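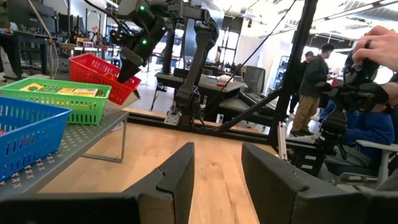

Fault Investigation Technician, Bimanual Workcells
Grosedis, Handling Group
Fixed term, 18 months, full time, on site

Grosedis is looking for a technician to join the Handling Group and take charge of a single open problem: uncommanded gripper opening on our two-arm tabletop cells. The fault has been on the books since August. It has not caused an injury. It has dropped stock, bent two fingertips and stopped one customer trial, and we want it found.

Background

The cells run pick and place work between baskets and boxed goods, partly under program control and partly under teleoperation, with a person moving a hand-held leader arm and the cell arm following. In August an arm at the Kunomholm site let go of a carton during a slow transfer. The log showed no open command. The gripper reported a closed position for the whole of the event and for a short time after it.

We have since recorded 29 confirmed events. They fall into two groups. In the first, the fingers open fully and stay open until the arm is reset. In the second, they relax by a few millimetres and then close again, sometimes hard enough to mark the carton. The second group is the one that concerns us more, as an operator with fingers near the basket rim has no warning of the re-close.

What has been ruled out so far:

Supply voltage dip at the gripper. Logged at the connector during three events, no dip seen.
Operator release of the leader trigger. Trigger position was recorded separately from the control computer and did not move.
Firmware mismatch between left and right arms. Both were reflashed to the same build and the fault came back.

What has not been ruled out:

Cable strain at the wrist, in particular when the arm reaches down steeply into a deep basket.
Dropped or late messages on the gripper bus when both arms are moving.
A stale position value held by the gripper driver after a soft reset.
Finger wear, or a loose finger mounting, giving a false grip reading.

Following the Kunomholm trial, all cells were limited to 70 per cent of rated speed and the grip force ceiling was lowered. Those limits stay until the fault is closed. They have made the events rarer and so harder to study.

The work

You will build and run a repeat test. The plan is for blocks of 500 transfers at a time, in and out of slotted plastic baskets, with the wrist angle changed between blocks. A block that finishes clean counts as data and must be written up in the same way as one that fails.

Other duties:

Fit and look after independent sensing on finger position, so that we stop relying on what the gripper says about itself.
Strip, inspect and photograph wrist cables and finger mountings at fixed intervals.
Keep the event log. Every entry needs the time, the arm, the task, the last command sent and the name of the person at the controls.
Interview operators after an event, within the same shift where possible.
Take part in the weekly fault review and present what was found, including nothing.
Write the final report and the revised safe working notes for teleoperated cells.

You will have authority to stop any cell in the group. Nobody needs to countersign a stop. Restarting a cell takes two signatures, yours and that of the cell lead.

You will report to Clodagh Dunne, who leads cell safety. Day to day you will work with Consuelo Mosquera on gripper electronics and with Colleen Ouellet, who maintains the control software and wrote most of the logging now in use. The Ó Súilleabháin workshop makes our fingers and mounts to order and can usually turn round a changed part within the week.

What we need from you

Hands-on fault finding on electromechanical equipment, in any industry. Lifts, packaging lines, machine tools and rail signalling are all as relevant as robotics.
Confident use of an oscilloscope and a bus analyser.
Enough Python to read a log file and plot it.
Clear written English. Your reports will be read by people who were not in the room, and in two cases by an insurer.
A working knowledge of lock-off and isolation practice.

Useful, but we can teach it

Teleoperation experience, on either end.
CAN bus or RS-485 at the message level.
Risk assessment for machinery shared with people.

We do not ask for a degree. If you have one, put it on the form with everything else.

Conditions

The post is based in the main lab, which is an open room shared with other teams. Other people will be seated or walking near the cell while you work, and control of the area around it is part of the job. Some standing, some lifting up to 15 kg. Core hours are 10.00 to 15.30 and the rest is yours to arrange with Clodagh. Test blocks are not left running unattended, so there will be occasional late finishes, which are taken back as time off.

There will be some travel to Kunomholm — expect four visits over the term, each of two or three nights. Travel time is paid.

Salary is on Grosedis technical grade 5, with the starting point set by experience. A tool allowance of 1000 euro is paid with the first month's salary. The post may be extended if the fault turns out to have more than one cause. It will not be cut short if you find the answer early; the Brornov cells are due to come into service next year and will need the same checks.

How to apply

Send a CV and a one-page account of a fault you traced. We want the order in which you tried things, what you got wrong, and how you knew that you had finished. Leave out customer names if you need to. Applications without the account will not be read.

Shortlisted applicants will be invited for a half day. This consists of an interview with Clodagh Dunne and Philomena Sheehan, and a bench exercise on a gripper with a fault we have put there ourselves. You may bring your own hand tools and notes. The exercise takes 90 minutes and is marked on method and record keeping. Finding the fault is worth a quarter of the marks.

Questions about the technical side should go to Consuelo Mosquera. Questions about pay, access needs or visas should go to Aoife Ó Briain in the personnel office, who can also arrange for the bench exercise to be done seated or in shorter parts.

Applicants who have worked for a supplier of ours in the past two years should say so on the form.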